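Badport Ship Commissioning Records

README, version 4
Last updated Friday, October 5, 2018

What is in this archive

A table of naming, launch and commissioning ceremonies for vessels built or fitted out at Badport, with transcripts of the speeches where a printed program or a newspaper account survives. There are 104 ceremonies in the main table. Most are naval, a few are harbor tugs and survey boats that were given a formal ceremony by the yard.

The records were put together by Domnica Costache and Lăcrămioara Sima from the Bratu papers and from the program collection of the old Drarmont yard.

Files

ceremonies.csv: one row per ceremony
people.csv: one row per speaker, sponsor or commanding officer
speeches/: plain text transcripts, UTF-8, named by ceremony ID
notes.txt: corrections and open questions, newest first

Columns in ceremonies.csv

id: a number with no meaning beyond this table
vessel: name as painted on the ship, without prefix
prefix: kept separate, blank if the program gives none
event: naming, launch or commissioning
date: year, month and day; unknown parts are left blank
berth: as printed, so the same pier can appear under two names
sponsor_id: points to people.csv
source: box and folder in the Bratu papers, or program number in the Drarmont set

A ship with both a launch and a commissioning has two rows. Don't count rows to get a number of ships. Use the vessel and prefix columns together, and check the dates, because at least one name was used again for a later vessel.

How the transcripts were made

The programs were scanned at 400 dpi and read with Talinik, our own page reading script. Every transcript was then checked by one of us against the paper. Spelling was left alone. Where a word could not be read we put [unclear]. Applause and other remarks in brackets come from the original reporters.

Known problems

Attendance numbers are not reliable. The yard's programs gave the seats set out on the pier, and the newspapers guessed. One launch has 100 guests in one source and 400 in another. Both are in the notes.
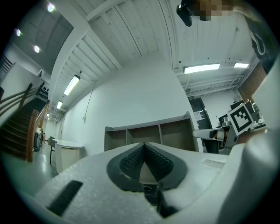

Sponsors are often listed only under a husband's name. We filled in first names when a second source gave one, and marked those rows with a 1 in the name_added column of people.csv.

The folders for the tugs were refiled in September, so source references in version 3 no longer match the boxes. Use the ones in this version.

Use

Tables may be reused with credit to both compilers. Newspaper text in speeches/ may still be under copyright, so check the source line at the top of each file before reprinting.

Corrections can be sent to either of us. Please give the ceremony ID and the page you are looking at.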